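3.2 Clothing left on the bed

The second group of observations concerns garments that are neither worn nor stored. In the July interviews, residents of the Ladefoged and Asley buildings were asked where a piece of clothing goes between the moment it is taken off and the moment it is either washed or put away. Most answers named a chair, a hook or the bed. Earlier work on household order has tended to treat such places as failures of storage. Our material suggests that they are better understood as stopping points, used for clothes whose status has not yet been decided.

The bed differs from the chair and the hook in one respect: it has to be cleared at least once a day if it is to be slept in. Residents described this as an advantage. A sweater placed on a chair may stay there for a week, while a sweater placed on the bed forces a decision by evening. Several residents said that they used the bed for this reason when sorting, and that they did not regard the clothes on it as a mess. Others made the opposite judgment and would not sit down to breakfast until the bed was bare and made.

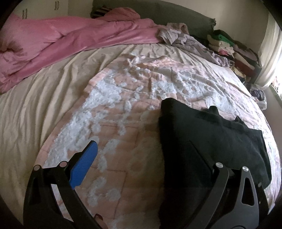

Figure 4. Dark garment on an unmade bed with quilted blanket.

Garments and bedding were recorded separately in the coding scheme, and the relation between the two was then noted as one of three states: garment on made bed, garment on unmade bed, or garment mixed with bedding. The last state was reserved for cases in which a garment lay under or was wound into a sheet or blanket. The case in Figure 4 was coded as garment on unmade bed. The black garment is bunched and spread out on top of the pink-and-white quilted blanket, which is itself wrinkled toward the headboard, and the contrast in color leaves little doubt as to where one textile ends and the other begins. Coders agreed less often when clothing and bedding were close in color. Kandpal's earlier protocol for the Hastska housing survey dealt with this problem by asking residents to confirm each item, a step that we kept for unclear cases only.

The order of work matters more than the state of the bed at any given time. Residents who made the bed first tended to place clothes on the smooth surface and fold them there, using the blanket as a table. Residents who dealt with the clothes first moved them to another surface, made the bed, and in many cases moved the same clothes back. The second sequence involves more handling, but those who followed it gave a clear account of it: the bed was the larger task and they preferred to have it behind them before turning to small items. One resident of the Asley building put it this way: "If I fold on a messy bed, I have to fold twice."

Type of bedding also played a part. A thick quilted blanket can be pulled straight in one or two movements and hides an uneven sheet. Residents with such blankets were more willing to leave the fitted sheet as it was, creases included, and to count the bed as made once the top layer was flat. Residents who slept under a thin cover more often straightened the sheet first. The written guidance that Zilletia, the housing service responsible for both buildings, gives to its home helpers makes no such distinction. It instructs helpers to remove all clothing, smooth the sheet, and then replace the covers - a sequence that few residents reported using themselves.

Two limits should be noted. The recorded sessions cover bedrooms only, so that clothes carried to another room drop out of the account at the door. In addition, knitwear is treated in the analysis as a single category, although residents spoke of heavy sweaters and light tops in quite different terms. Heavy items were said to be worn several times before washing and were therefore more likely to be set down in the open. A revised scheme, dated 2024-12-30 and prepared by Devendra Kandpal, separates the two and will be applied to the remaining sessions. Section 3.3 turns to the contents of drawers and to the question of how folded items come to be unfolded again.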